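Notas, bloque 2: retenedores y otras promesas incumplidas

Saludar. No disculparse por el proyector. En la clínica Paswood seguimos a 34 pacientes tras retirar los brackets; todos juraron llevar la férula de noche. 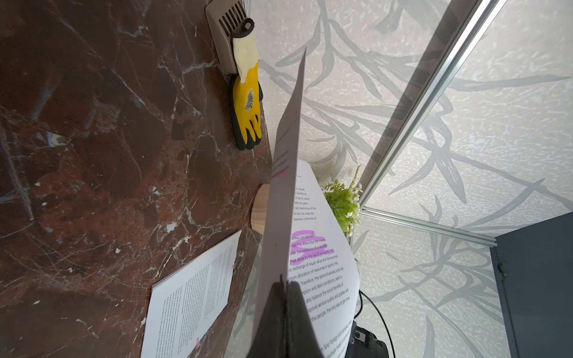
Pausa. Preguntar quién de la sala lleva la suya. Silencio previsible.

A los nueve meses, los incisivos inferiores ya tenían opinión propia. 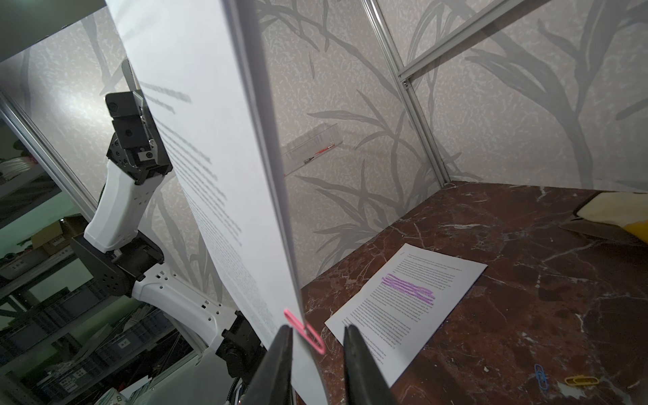 El consentimiento de Meireles ronda las 800 palabras. Yo lo leí entero, con café. Párrafos apretados, letra menuda y un clip rosa: así se entrega la letra pequeña, y así vuelve, firmada y sin leer. Pasar a costes.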